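Small Storage for Shared Desks: Final Report
Aldo Testa and Teodoro Requena
Nov 9, 2024

1. Why a drawer

Our studio brief asked for "a storage intervention at the scale of the individual." We read this several times and decided it meant a drawer. The people in our building share long work tables, and by mid-semester every table has developed a layer of snacks, tape and things waiting to be returned. Shelves were the other option, but a shelf displays the mess at eye level, and we felt the mess had enough confidence already.

We called the project Dado, after the joint. The final version has no dado joints in it. By the time we switched to glue and dowels the name was on the cover sheet.

2. What we looked at

We compared two small units before drawing our own. The Fenel is a low cube with one drawer and a push latch, which two of our classmates opened by leaning on it. The Kerkent has a proper handle but a drawer so shallow that a roll of tape has to be persuaded. From the first we took the proportions and from the second the handle.

3. The cabinet

The body is a plain box in light oak with one drawer. Drawer width came up in every weekly meeting, and at one point Teodoro wanted 400 mm and Aldo wanted whatever would fit through the door of the finishing room. The drawer sides are thin, the front is thicker, and the slides are metal. We fitted a black bar handle, having agreed that finger holes look nice in drawings and collect crumbs in life.

The top is flat and left clear, with the grain showing. We rejected a raised lip around it on the grounds that a lip is an invitation.

4. Desk setup

For the reach check we put the cabinet at the back of a dark gray work surface and set out the kind of objects that end up on a shared table: a small red bottle, a flat off-white tray, something yellow and a cardboard box. The point was to see how much table an open drawer takes up before anything has gone into it.

It takes up a good deal. Pulled well out, the drawer hangs over its neighbors, and a bottle lying on its side can end up partly under the front edge, right by the handle. The tray also sits partly in its shadow. In our drawings the area in front of the cabinet was labeled "free zone," in a typeface Aldo spent an evening choosing.

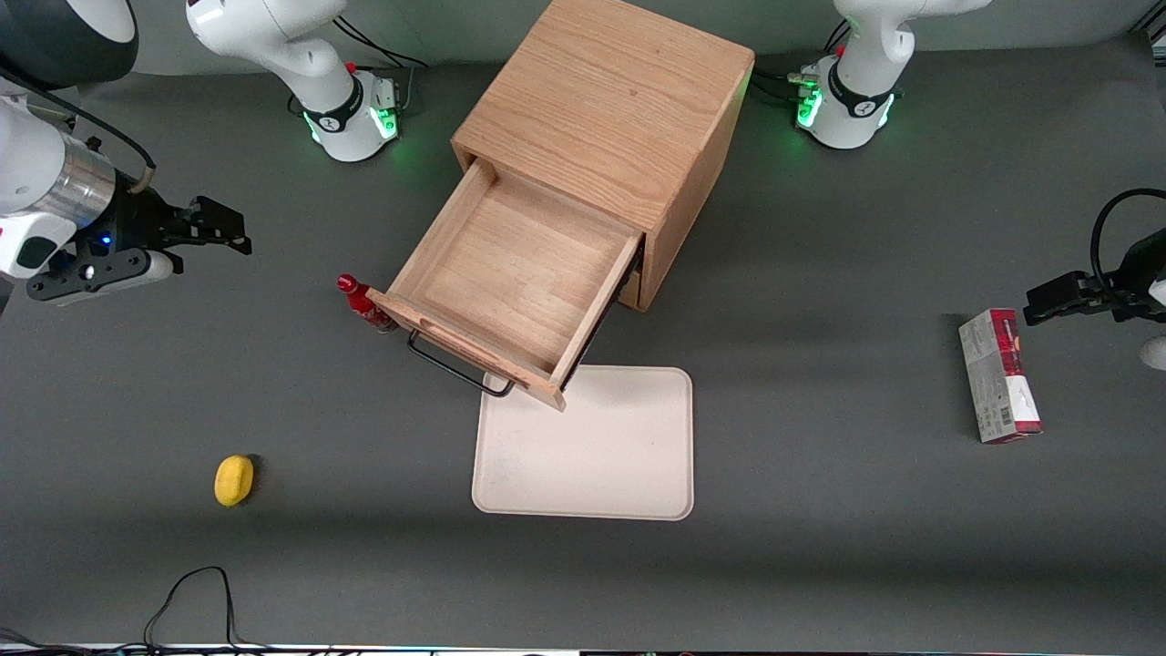 5. Changes for the second version

The extension is the first thing to go down. A drawer that comes most of the way out is enough for finding a pencil, and it leaves the rest of the table to whoever is sitting there.

The handle stays, though we want it shallower. It sticks out and down, and anything lying close to the drawer front is in its way.

We would also add a divider. An undivided drawer is a very small version of the table it was meant to rescue.

6. Costs and time

Materials came in under the 700 we were allowed, helped by Sembiring, the lumber yard on the ring road, which sold us offcuts. The slides cost more than the wood. We left them out of the first budget entirely, having assumed that drawers slide by nature.

Sanding took longest. The second version is due in December, and Teodoro has already asked for a different glue.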